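10/28/26 – workshop book, yoga and postnatal things

Third go at the cork mat straps. Lempi sewed two more overnight and left them on my chair with a note reading "these ones or I retire". They are good. The buckle no longer digs in when you carry the mat over one shoulder and a baby over the other, and that was the whole complaint from the June class.

Mat samples: Tangen sent the 4 mm and the 6 mm. I did twenty minutes on each before anyone else was in. The 4 mm rolls up small and is hopeless for knees. The 6 mm is kind to knees and rolls up to the size of a Christmas tree. Aleksi says there must be a 5 mm. Tangen say there isn't, in the tone of people who have been asked before.

Print test on the 6 mm: the breathing guide (in for four, out for six, little arrows along the edge) came out clean at the top end and faint at the foot. Gearóid thinks the ink needs longer before rolling. I think the ink is cheap. We have agreed to be right on alternate days. Next one gets a full night flat, no stacking, and then the damp cloth rub, 50 strokes each way.

Wording on the guide is still not settled. Tiina wants "breathe out slowly". The draft has "release the breath you no longer need", and I can't read it aloud without putting on a voice. Going with Tiina.
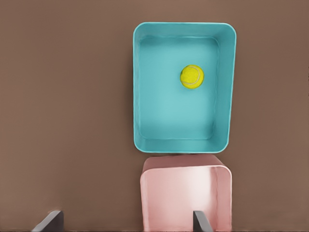
How soon after the birth can someone use the floor sequence?

It depends on the birth and on how they feel, so the card will tell them to wait for the go-ahead from their midwife or doctor and to start with the breathing page only. The stretches come after that, and anything that hurts or pulls gets dropped. Leen wants that on the front of the card in proper-sized type, and she's right. It is currently on the back in something an ant would need glasses for.

Sequence itself, as it stands after Leen's edits:
Lying on back, knees bent, hands on ribs, slow breathing.
Pelvic tilts, small ones.
Side lying, top arm opening, swap.
Cat and cow, on the thick mat, obviously.
Sitting against a wall, shoulders.
Rest, length to be decided by the baby.

I cut the plank. It was only in there because the old Vollow booklet had one, and the old Vollow booklet was written for rowers.

Tried the whole thing at half speed and it took 14 minutes. At the speed of a person being shouted at from a bouncy chair, more like nine. Both are fine. The card should stop promising "a calm quarter of an hour", as it is a promise we can't keep on anyone's behalf.

Feedback forms from the last class: 62 came back. Most liked the mat and the pace. 7 asked for the music to be turned off, and I would like to shake all of them by the hand. One said the instructor sighed too much. That was me. It was breathing.

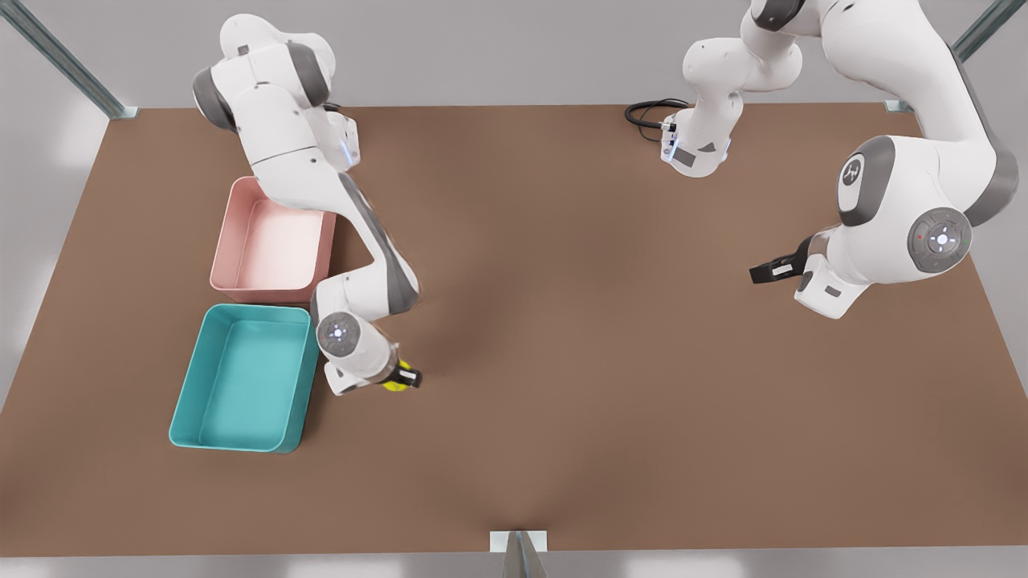
The bolsters are a different sort of headache. Pallix filling is lovely on day one and has gone flat by the end of the second week, so whoever is lying on it ends up more or less on the floor with a pillowcase. The buckwheat one holds its shape but crunches every time you shift, and it woke the test baby (Aleksi's, four months, a harsh critic). Wool is next. Lempi has a bag of it and strong views on how tightly it should go in.

Covers need to come off and go through the wash at 60. Coratum's zip cloth shrank enough that getting the cover back on became a sort of yoga in its own right. Asked them for the pre-washed version. Waiting.

Costs: left for Gearóid, who has the spreadsheet and the temperament. He has us down for 214 cards in the first print and wants the wording fixed before he pays for any of them.

To do
– Second print on 6 mm, flat overnight
– Move the midwife line to the front, bigger
– Ask Tangen about 5 mm again, politely
– Wool bolster, Lempi
– Take "journey" out of the card, all four of them
– Find out who has my good scissors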